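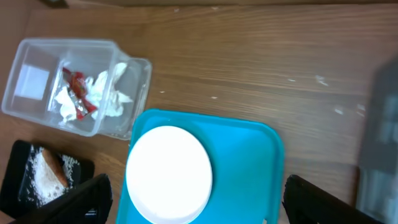 Can a machine clear the table after a snack yet?

Parts of it, slowly, and only with a person close by to finish the fiddly bits. Picking up a plate is within reach for some of them. Knowing which crumpled thing is trash and which one is somebody's saved dessert is a much taller order.

I get this question more than any other on this page, usually from people who have just bought a robot vacuum and are feeling hopeful. I was one of them! I bought mine in December, named it Botolon after a cartoon my kids used to draw, and had big plans for retiring from housework by spring. It does a lovely job on the hall floor. It has also eaten one shoelace and half a paper streamer, and I now spend a few minutes picking up ahead of it, so you can work out for yourself how much time I've saved.

Tables are harder than floors. A floor is one job – go over it, don't fall down the stairs. A table after coffee and something sweet is a whole string of little jobs with different rules. A plain white plate with nothing on it can go in the sink or back on the stack. A black plate with powder all over it and a bit of brown crust left on top needs tipping into the trash first, and if you tilt it on the way there you've got white specks from one end of the wood to the other. (Ask me how I know. My mother-in-law's powdered cookies, every single year.)

Then there's the see-through stuff. Clear plastic containers are a pain even for me when I don't have my glasses on, and from what I've read, machines have a rough time with them too. A camera can look right through the side and get the table instead. Fill one up with wadded tissue and a candy wrapper and the contents are easier to find than the box. And does it all get thrown out, box included? At my house the box gets rinsed and used for buttons. At my sister's it goes straight in the bin. I don't see how any machine could guess that without being told.

My neighbor Joyce Nyaga used to run the canteen at the Moodley works over in Culledthorpe, and she has no patience for my daydreaming. They had a conveyor for dirty trays there, 29 feet of it, and she says it was wonderful as long as everybody put the tray on the right way around with the trash already off. Once somebody left a napkin on it, the whole thing stopped and a human being had to climb in. Her view is that machines are good at the middle of a chore and people get stuck with both ends. I've thought about that a lot while loading the dishwasher.

So here's how I set up my own table now, machine or no machine, and it does make clearing up quicker:

Put a tray down before the food comes out. A bright one is best, turquoise or red or whatever you like, as long as it's nothing like your tabletop. White plates show up on it beautifully and you can lift the lot in one go. Mine holds 4 small plates if I don't get greedy.

Give trash one place to go. A divided container is great for this. Clean paper on one side, used tissues and wrappers on the other, and you aren't chasing bits of foil around later.

Keep powdered sugar on a plate with a rim, and clear that plate last, by itself. Don't stack anything on it.

Do the specks dry. If you go straight in with a wet cloth you make paste, and it settles into the grain. Sweep them toward you with a dry brush or the edge of a card, then wipe along the grain with a cloth that's barely damp.

Take the tray away before you wipe. I know it sounds obvious, but I went around mine for years and there was always a crumb line left behind in the shape of it.

A reader in Romton wrote to ask whether she should hold off on a new dishwasher and wait for something with arms. I wouldn't. I'm 50 and I expect to be carrying my own plates for a good while yet, and a dishwasher you can use tonight beats one that might come with hands someday. What I would like, if anyone who builds these things is reading, is a machine that folds fitted sheets. I'd forgive it the shoelace.

Next time I'm doing candle wax on tablecloths, because 14 of you asked and I've finally ruined enough linen to have an opinion. If you have a trick that doesn't involve an iron and brown paper, send it along – I've tried that one and I've got the scorch mark to show for it.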